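홈 | 지역소식 | 생활 | 행사 | 독자마당

브라넬(Brarnell) 공개 행사에 다녀왔어요, 집게 들고 빨래 만지는 날

2024년 8월, 드리드홀름(Dridholm)에서 열린 브라넬 공개 행사에 다녀왔습니다. 로봇한테 옷 다루는 법을 가르치는 팀이라길래 번쩍번쩍한 로봇 팔이 춤이라도 출 줄 알았는데, 첫 순서부터 손에 드는 집게더라고요! 사람이 집게를 쥐고 옷을 집으면 그 동작이 그대로 기록되고, 나중에 로봇이 그걸 보고 배운답니다. 프로젝트 이름은 '캐리어(Carrier)'예요.

저도 줄 서서 한번 잡아 봤는데요, 생각보다 손목에 힘이 들어가요. 딱딱한 상자는 금방 집겠는데 옷은 모양이 자꾸 바뀌니까 어디를 물어야 할지 한참 망설이게 되더라고요(뒤에 계신 분들 죄송했습니다). 안내하시는 분 말씀으로는 옷감 집기 동작만 벌써 2000번 가까이 모았고, 올해 안에 1000번을 더 채울 계획이래요. 연습 장소도 연구실 책상 말고 진짜 살림집 침대나 소파 위를 많이 쓴다고 하네요. 이불 무늬가 복잡할수록 좋은 자료가 된다는 말에 우리 집 이불이 생각나서 혼자 웃었어요. 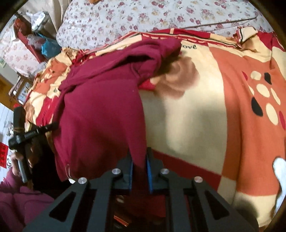
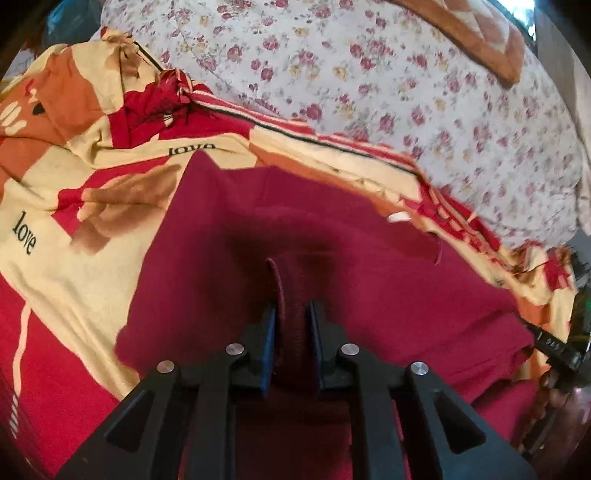 ▲ 꽃무늬 침구 위 알록달록한 이불에서 집게로 자주색 옷감을 집고 있는 모습. 두 장 모두 집게 쪽에서 찍었다.

모은 동작은 '그로코프(Grokov)'라는 프로그램으로 정리한대요. 화면에 동작 목록이 주르륵 뜨는데 솔직히 반은 못 알아들었고요, 그래도 잘못 집은 것도 안 지우고 따로 모아 둔다는 얘기는 재미있었어요. 질문 시간에는 역시 "그래서 빨래는 언제 개 줘요?"가 제일 먼저 나왔습니다. 대답은 아직 멀었다였고요, 지금은 옷 한 장을 제대로 집어 드는 것부터 하는 중이래요. 저는 양말 짝 맞추기가 제일 급한데 말이죠 ㅎㅎ

이날 방문객은 모두 500명이었다고 해요. 아이들 줄이 어른 줄보다 훨씬 길었고, 기념 스티커는 제가 나올 때쯤 벌써 동났더라고요. 다음 공개 행사 날짜는 아직 안 정해졌고, 정해지면 브라넬 쪽에서 따로 알린답니다. 가실 분은 편한 신발 신고 가세요, 앉을 데가 별로 없어요!

이 사이트는 더 나은 서비스를 위해 쿠키를 사용합니다. 계속 이용하시면 쿠키 사용에 동의하는 것으로 간주됩니다. [동의] [설정]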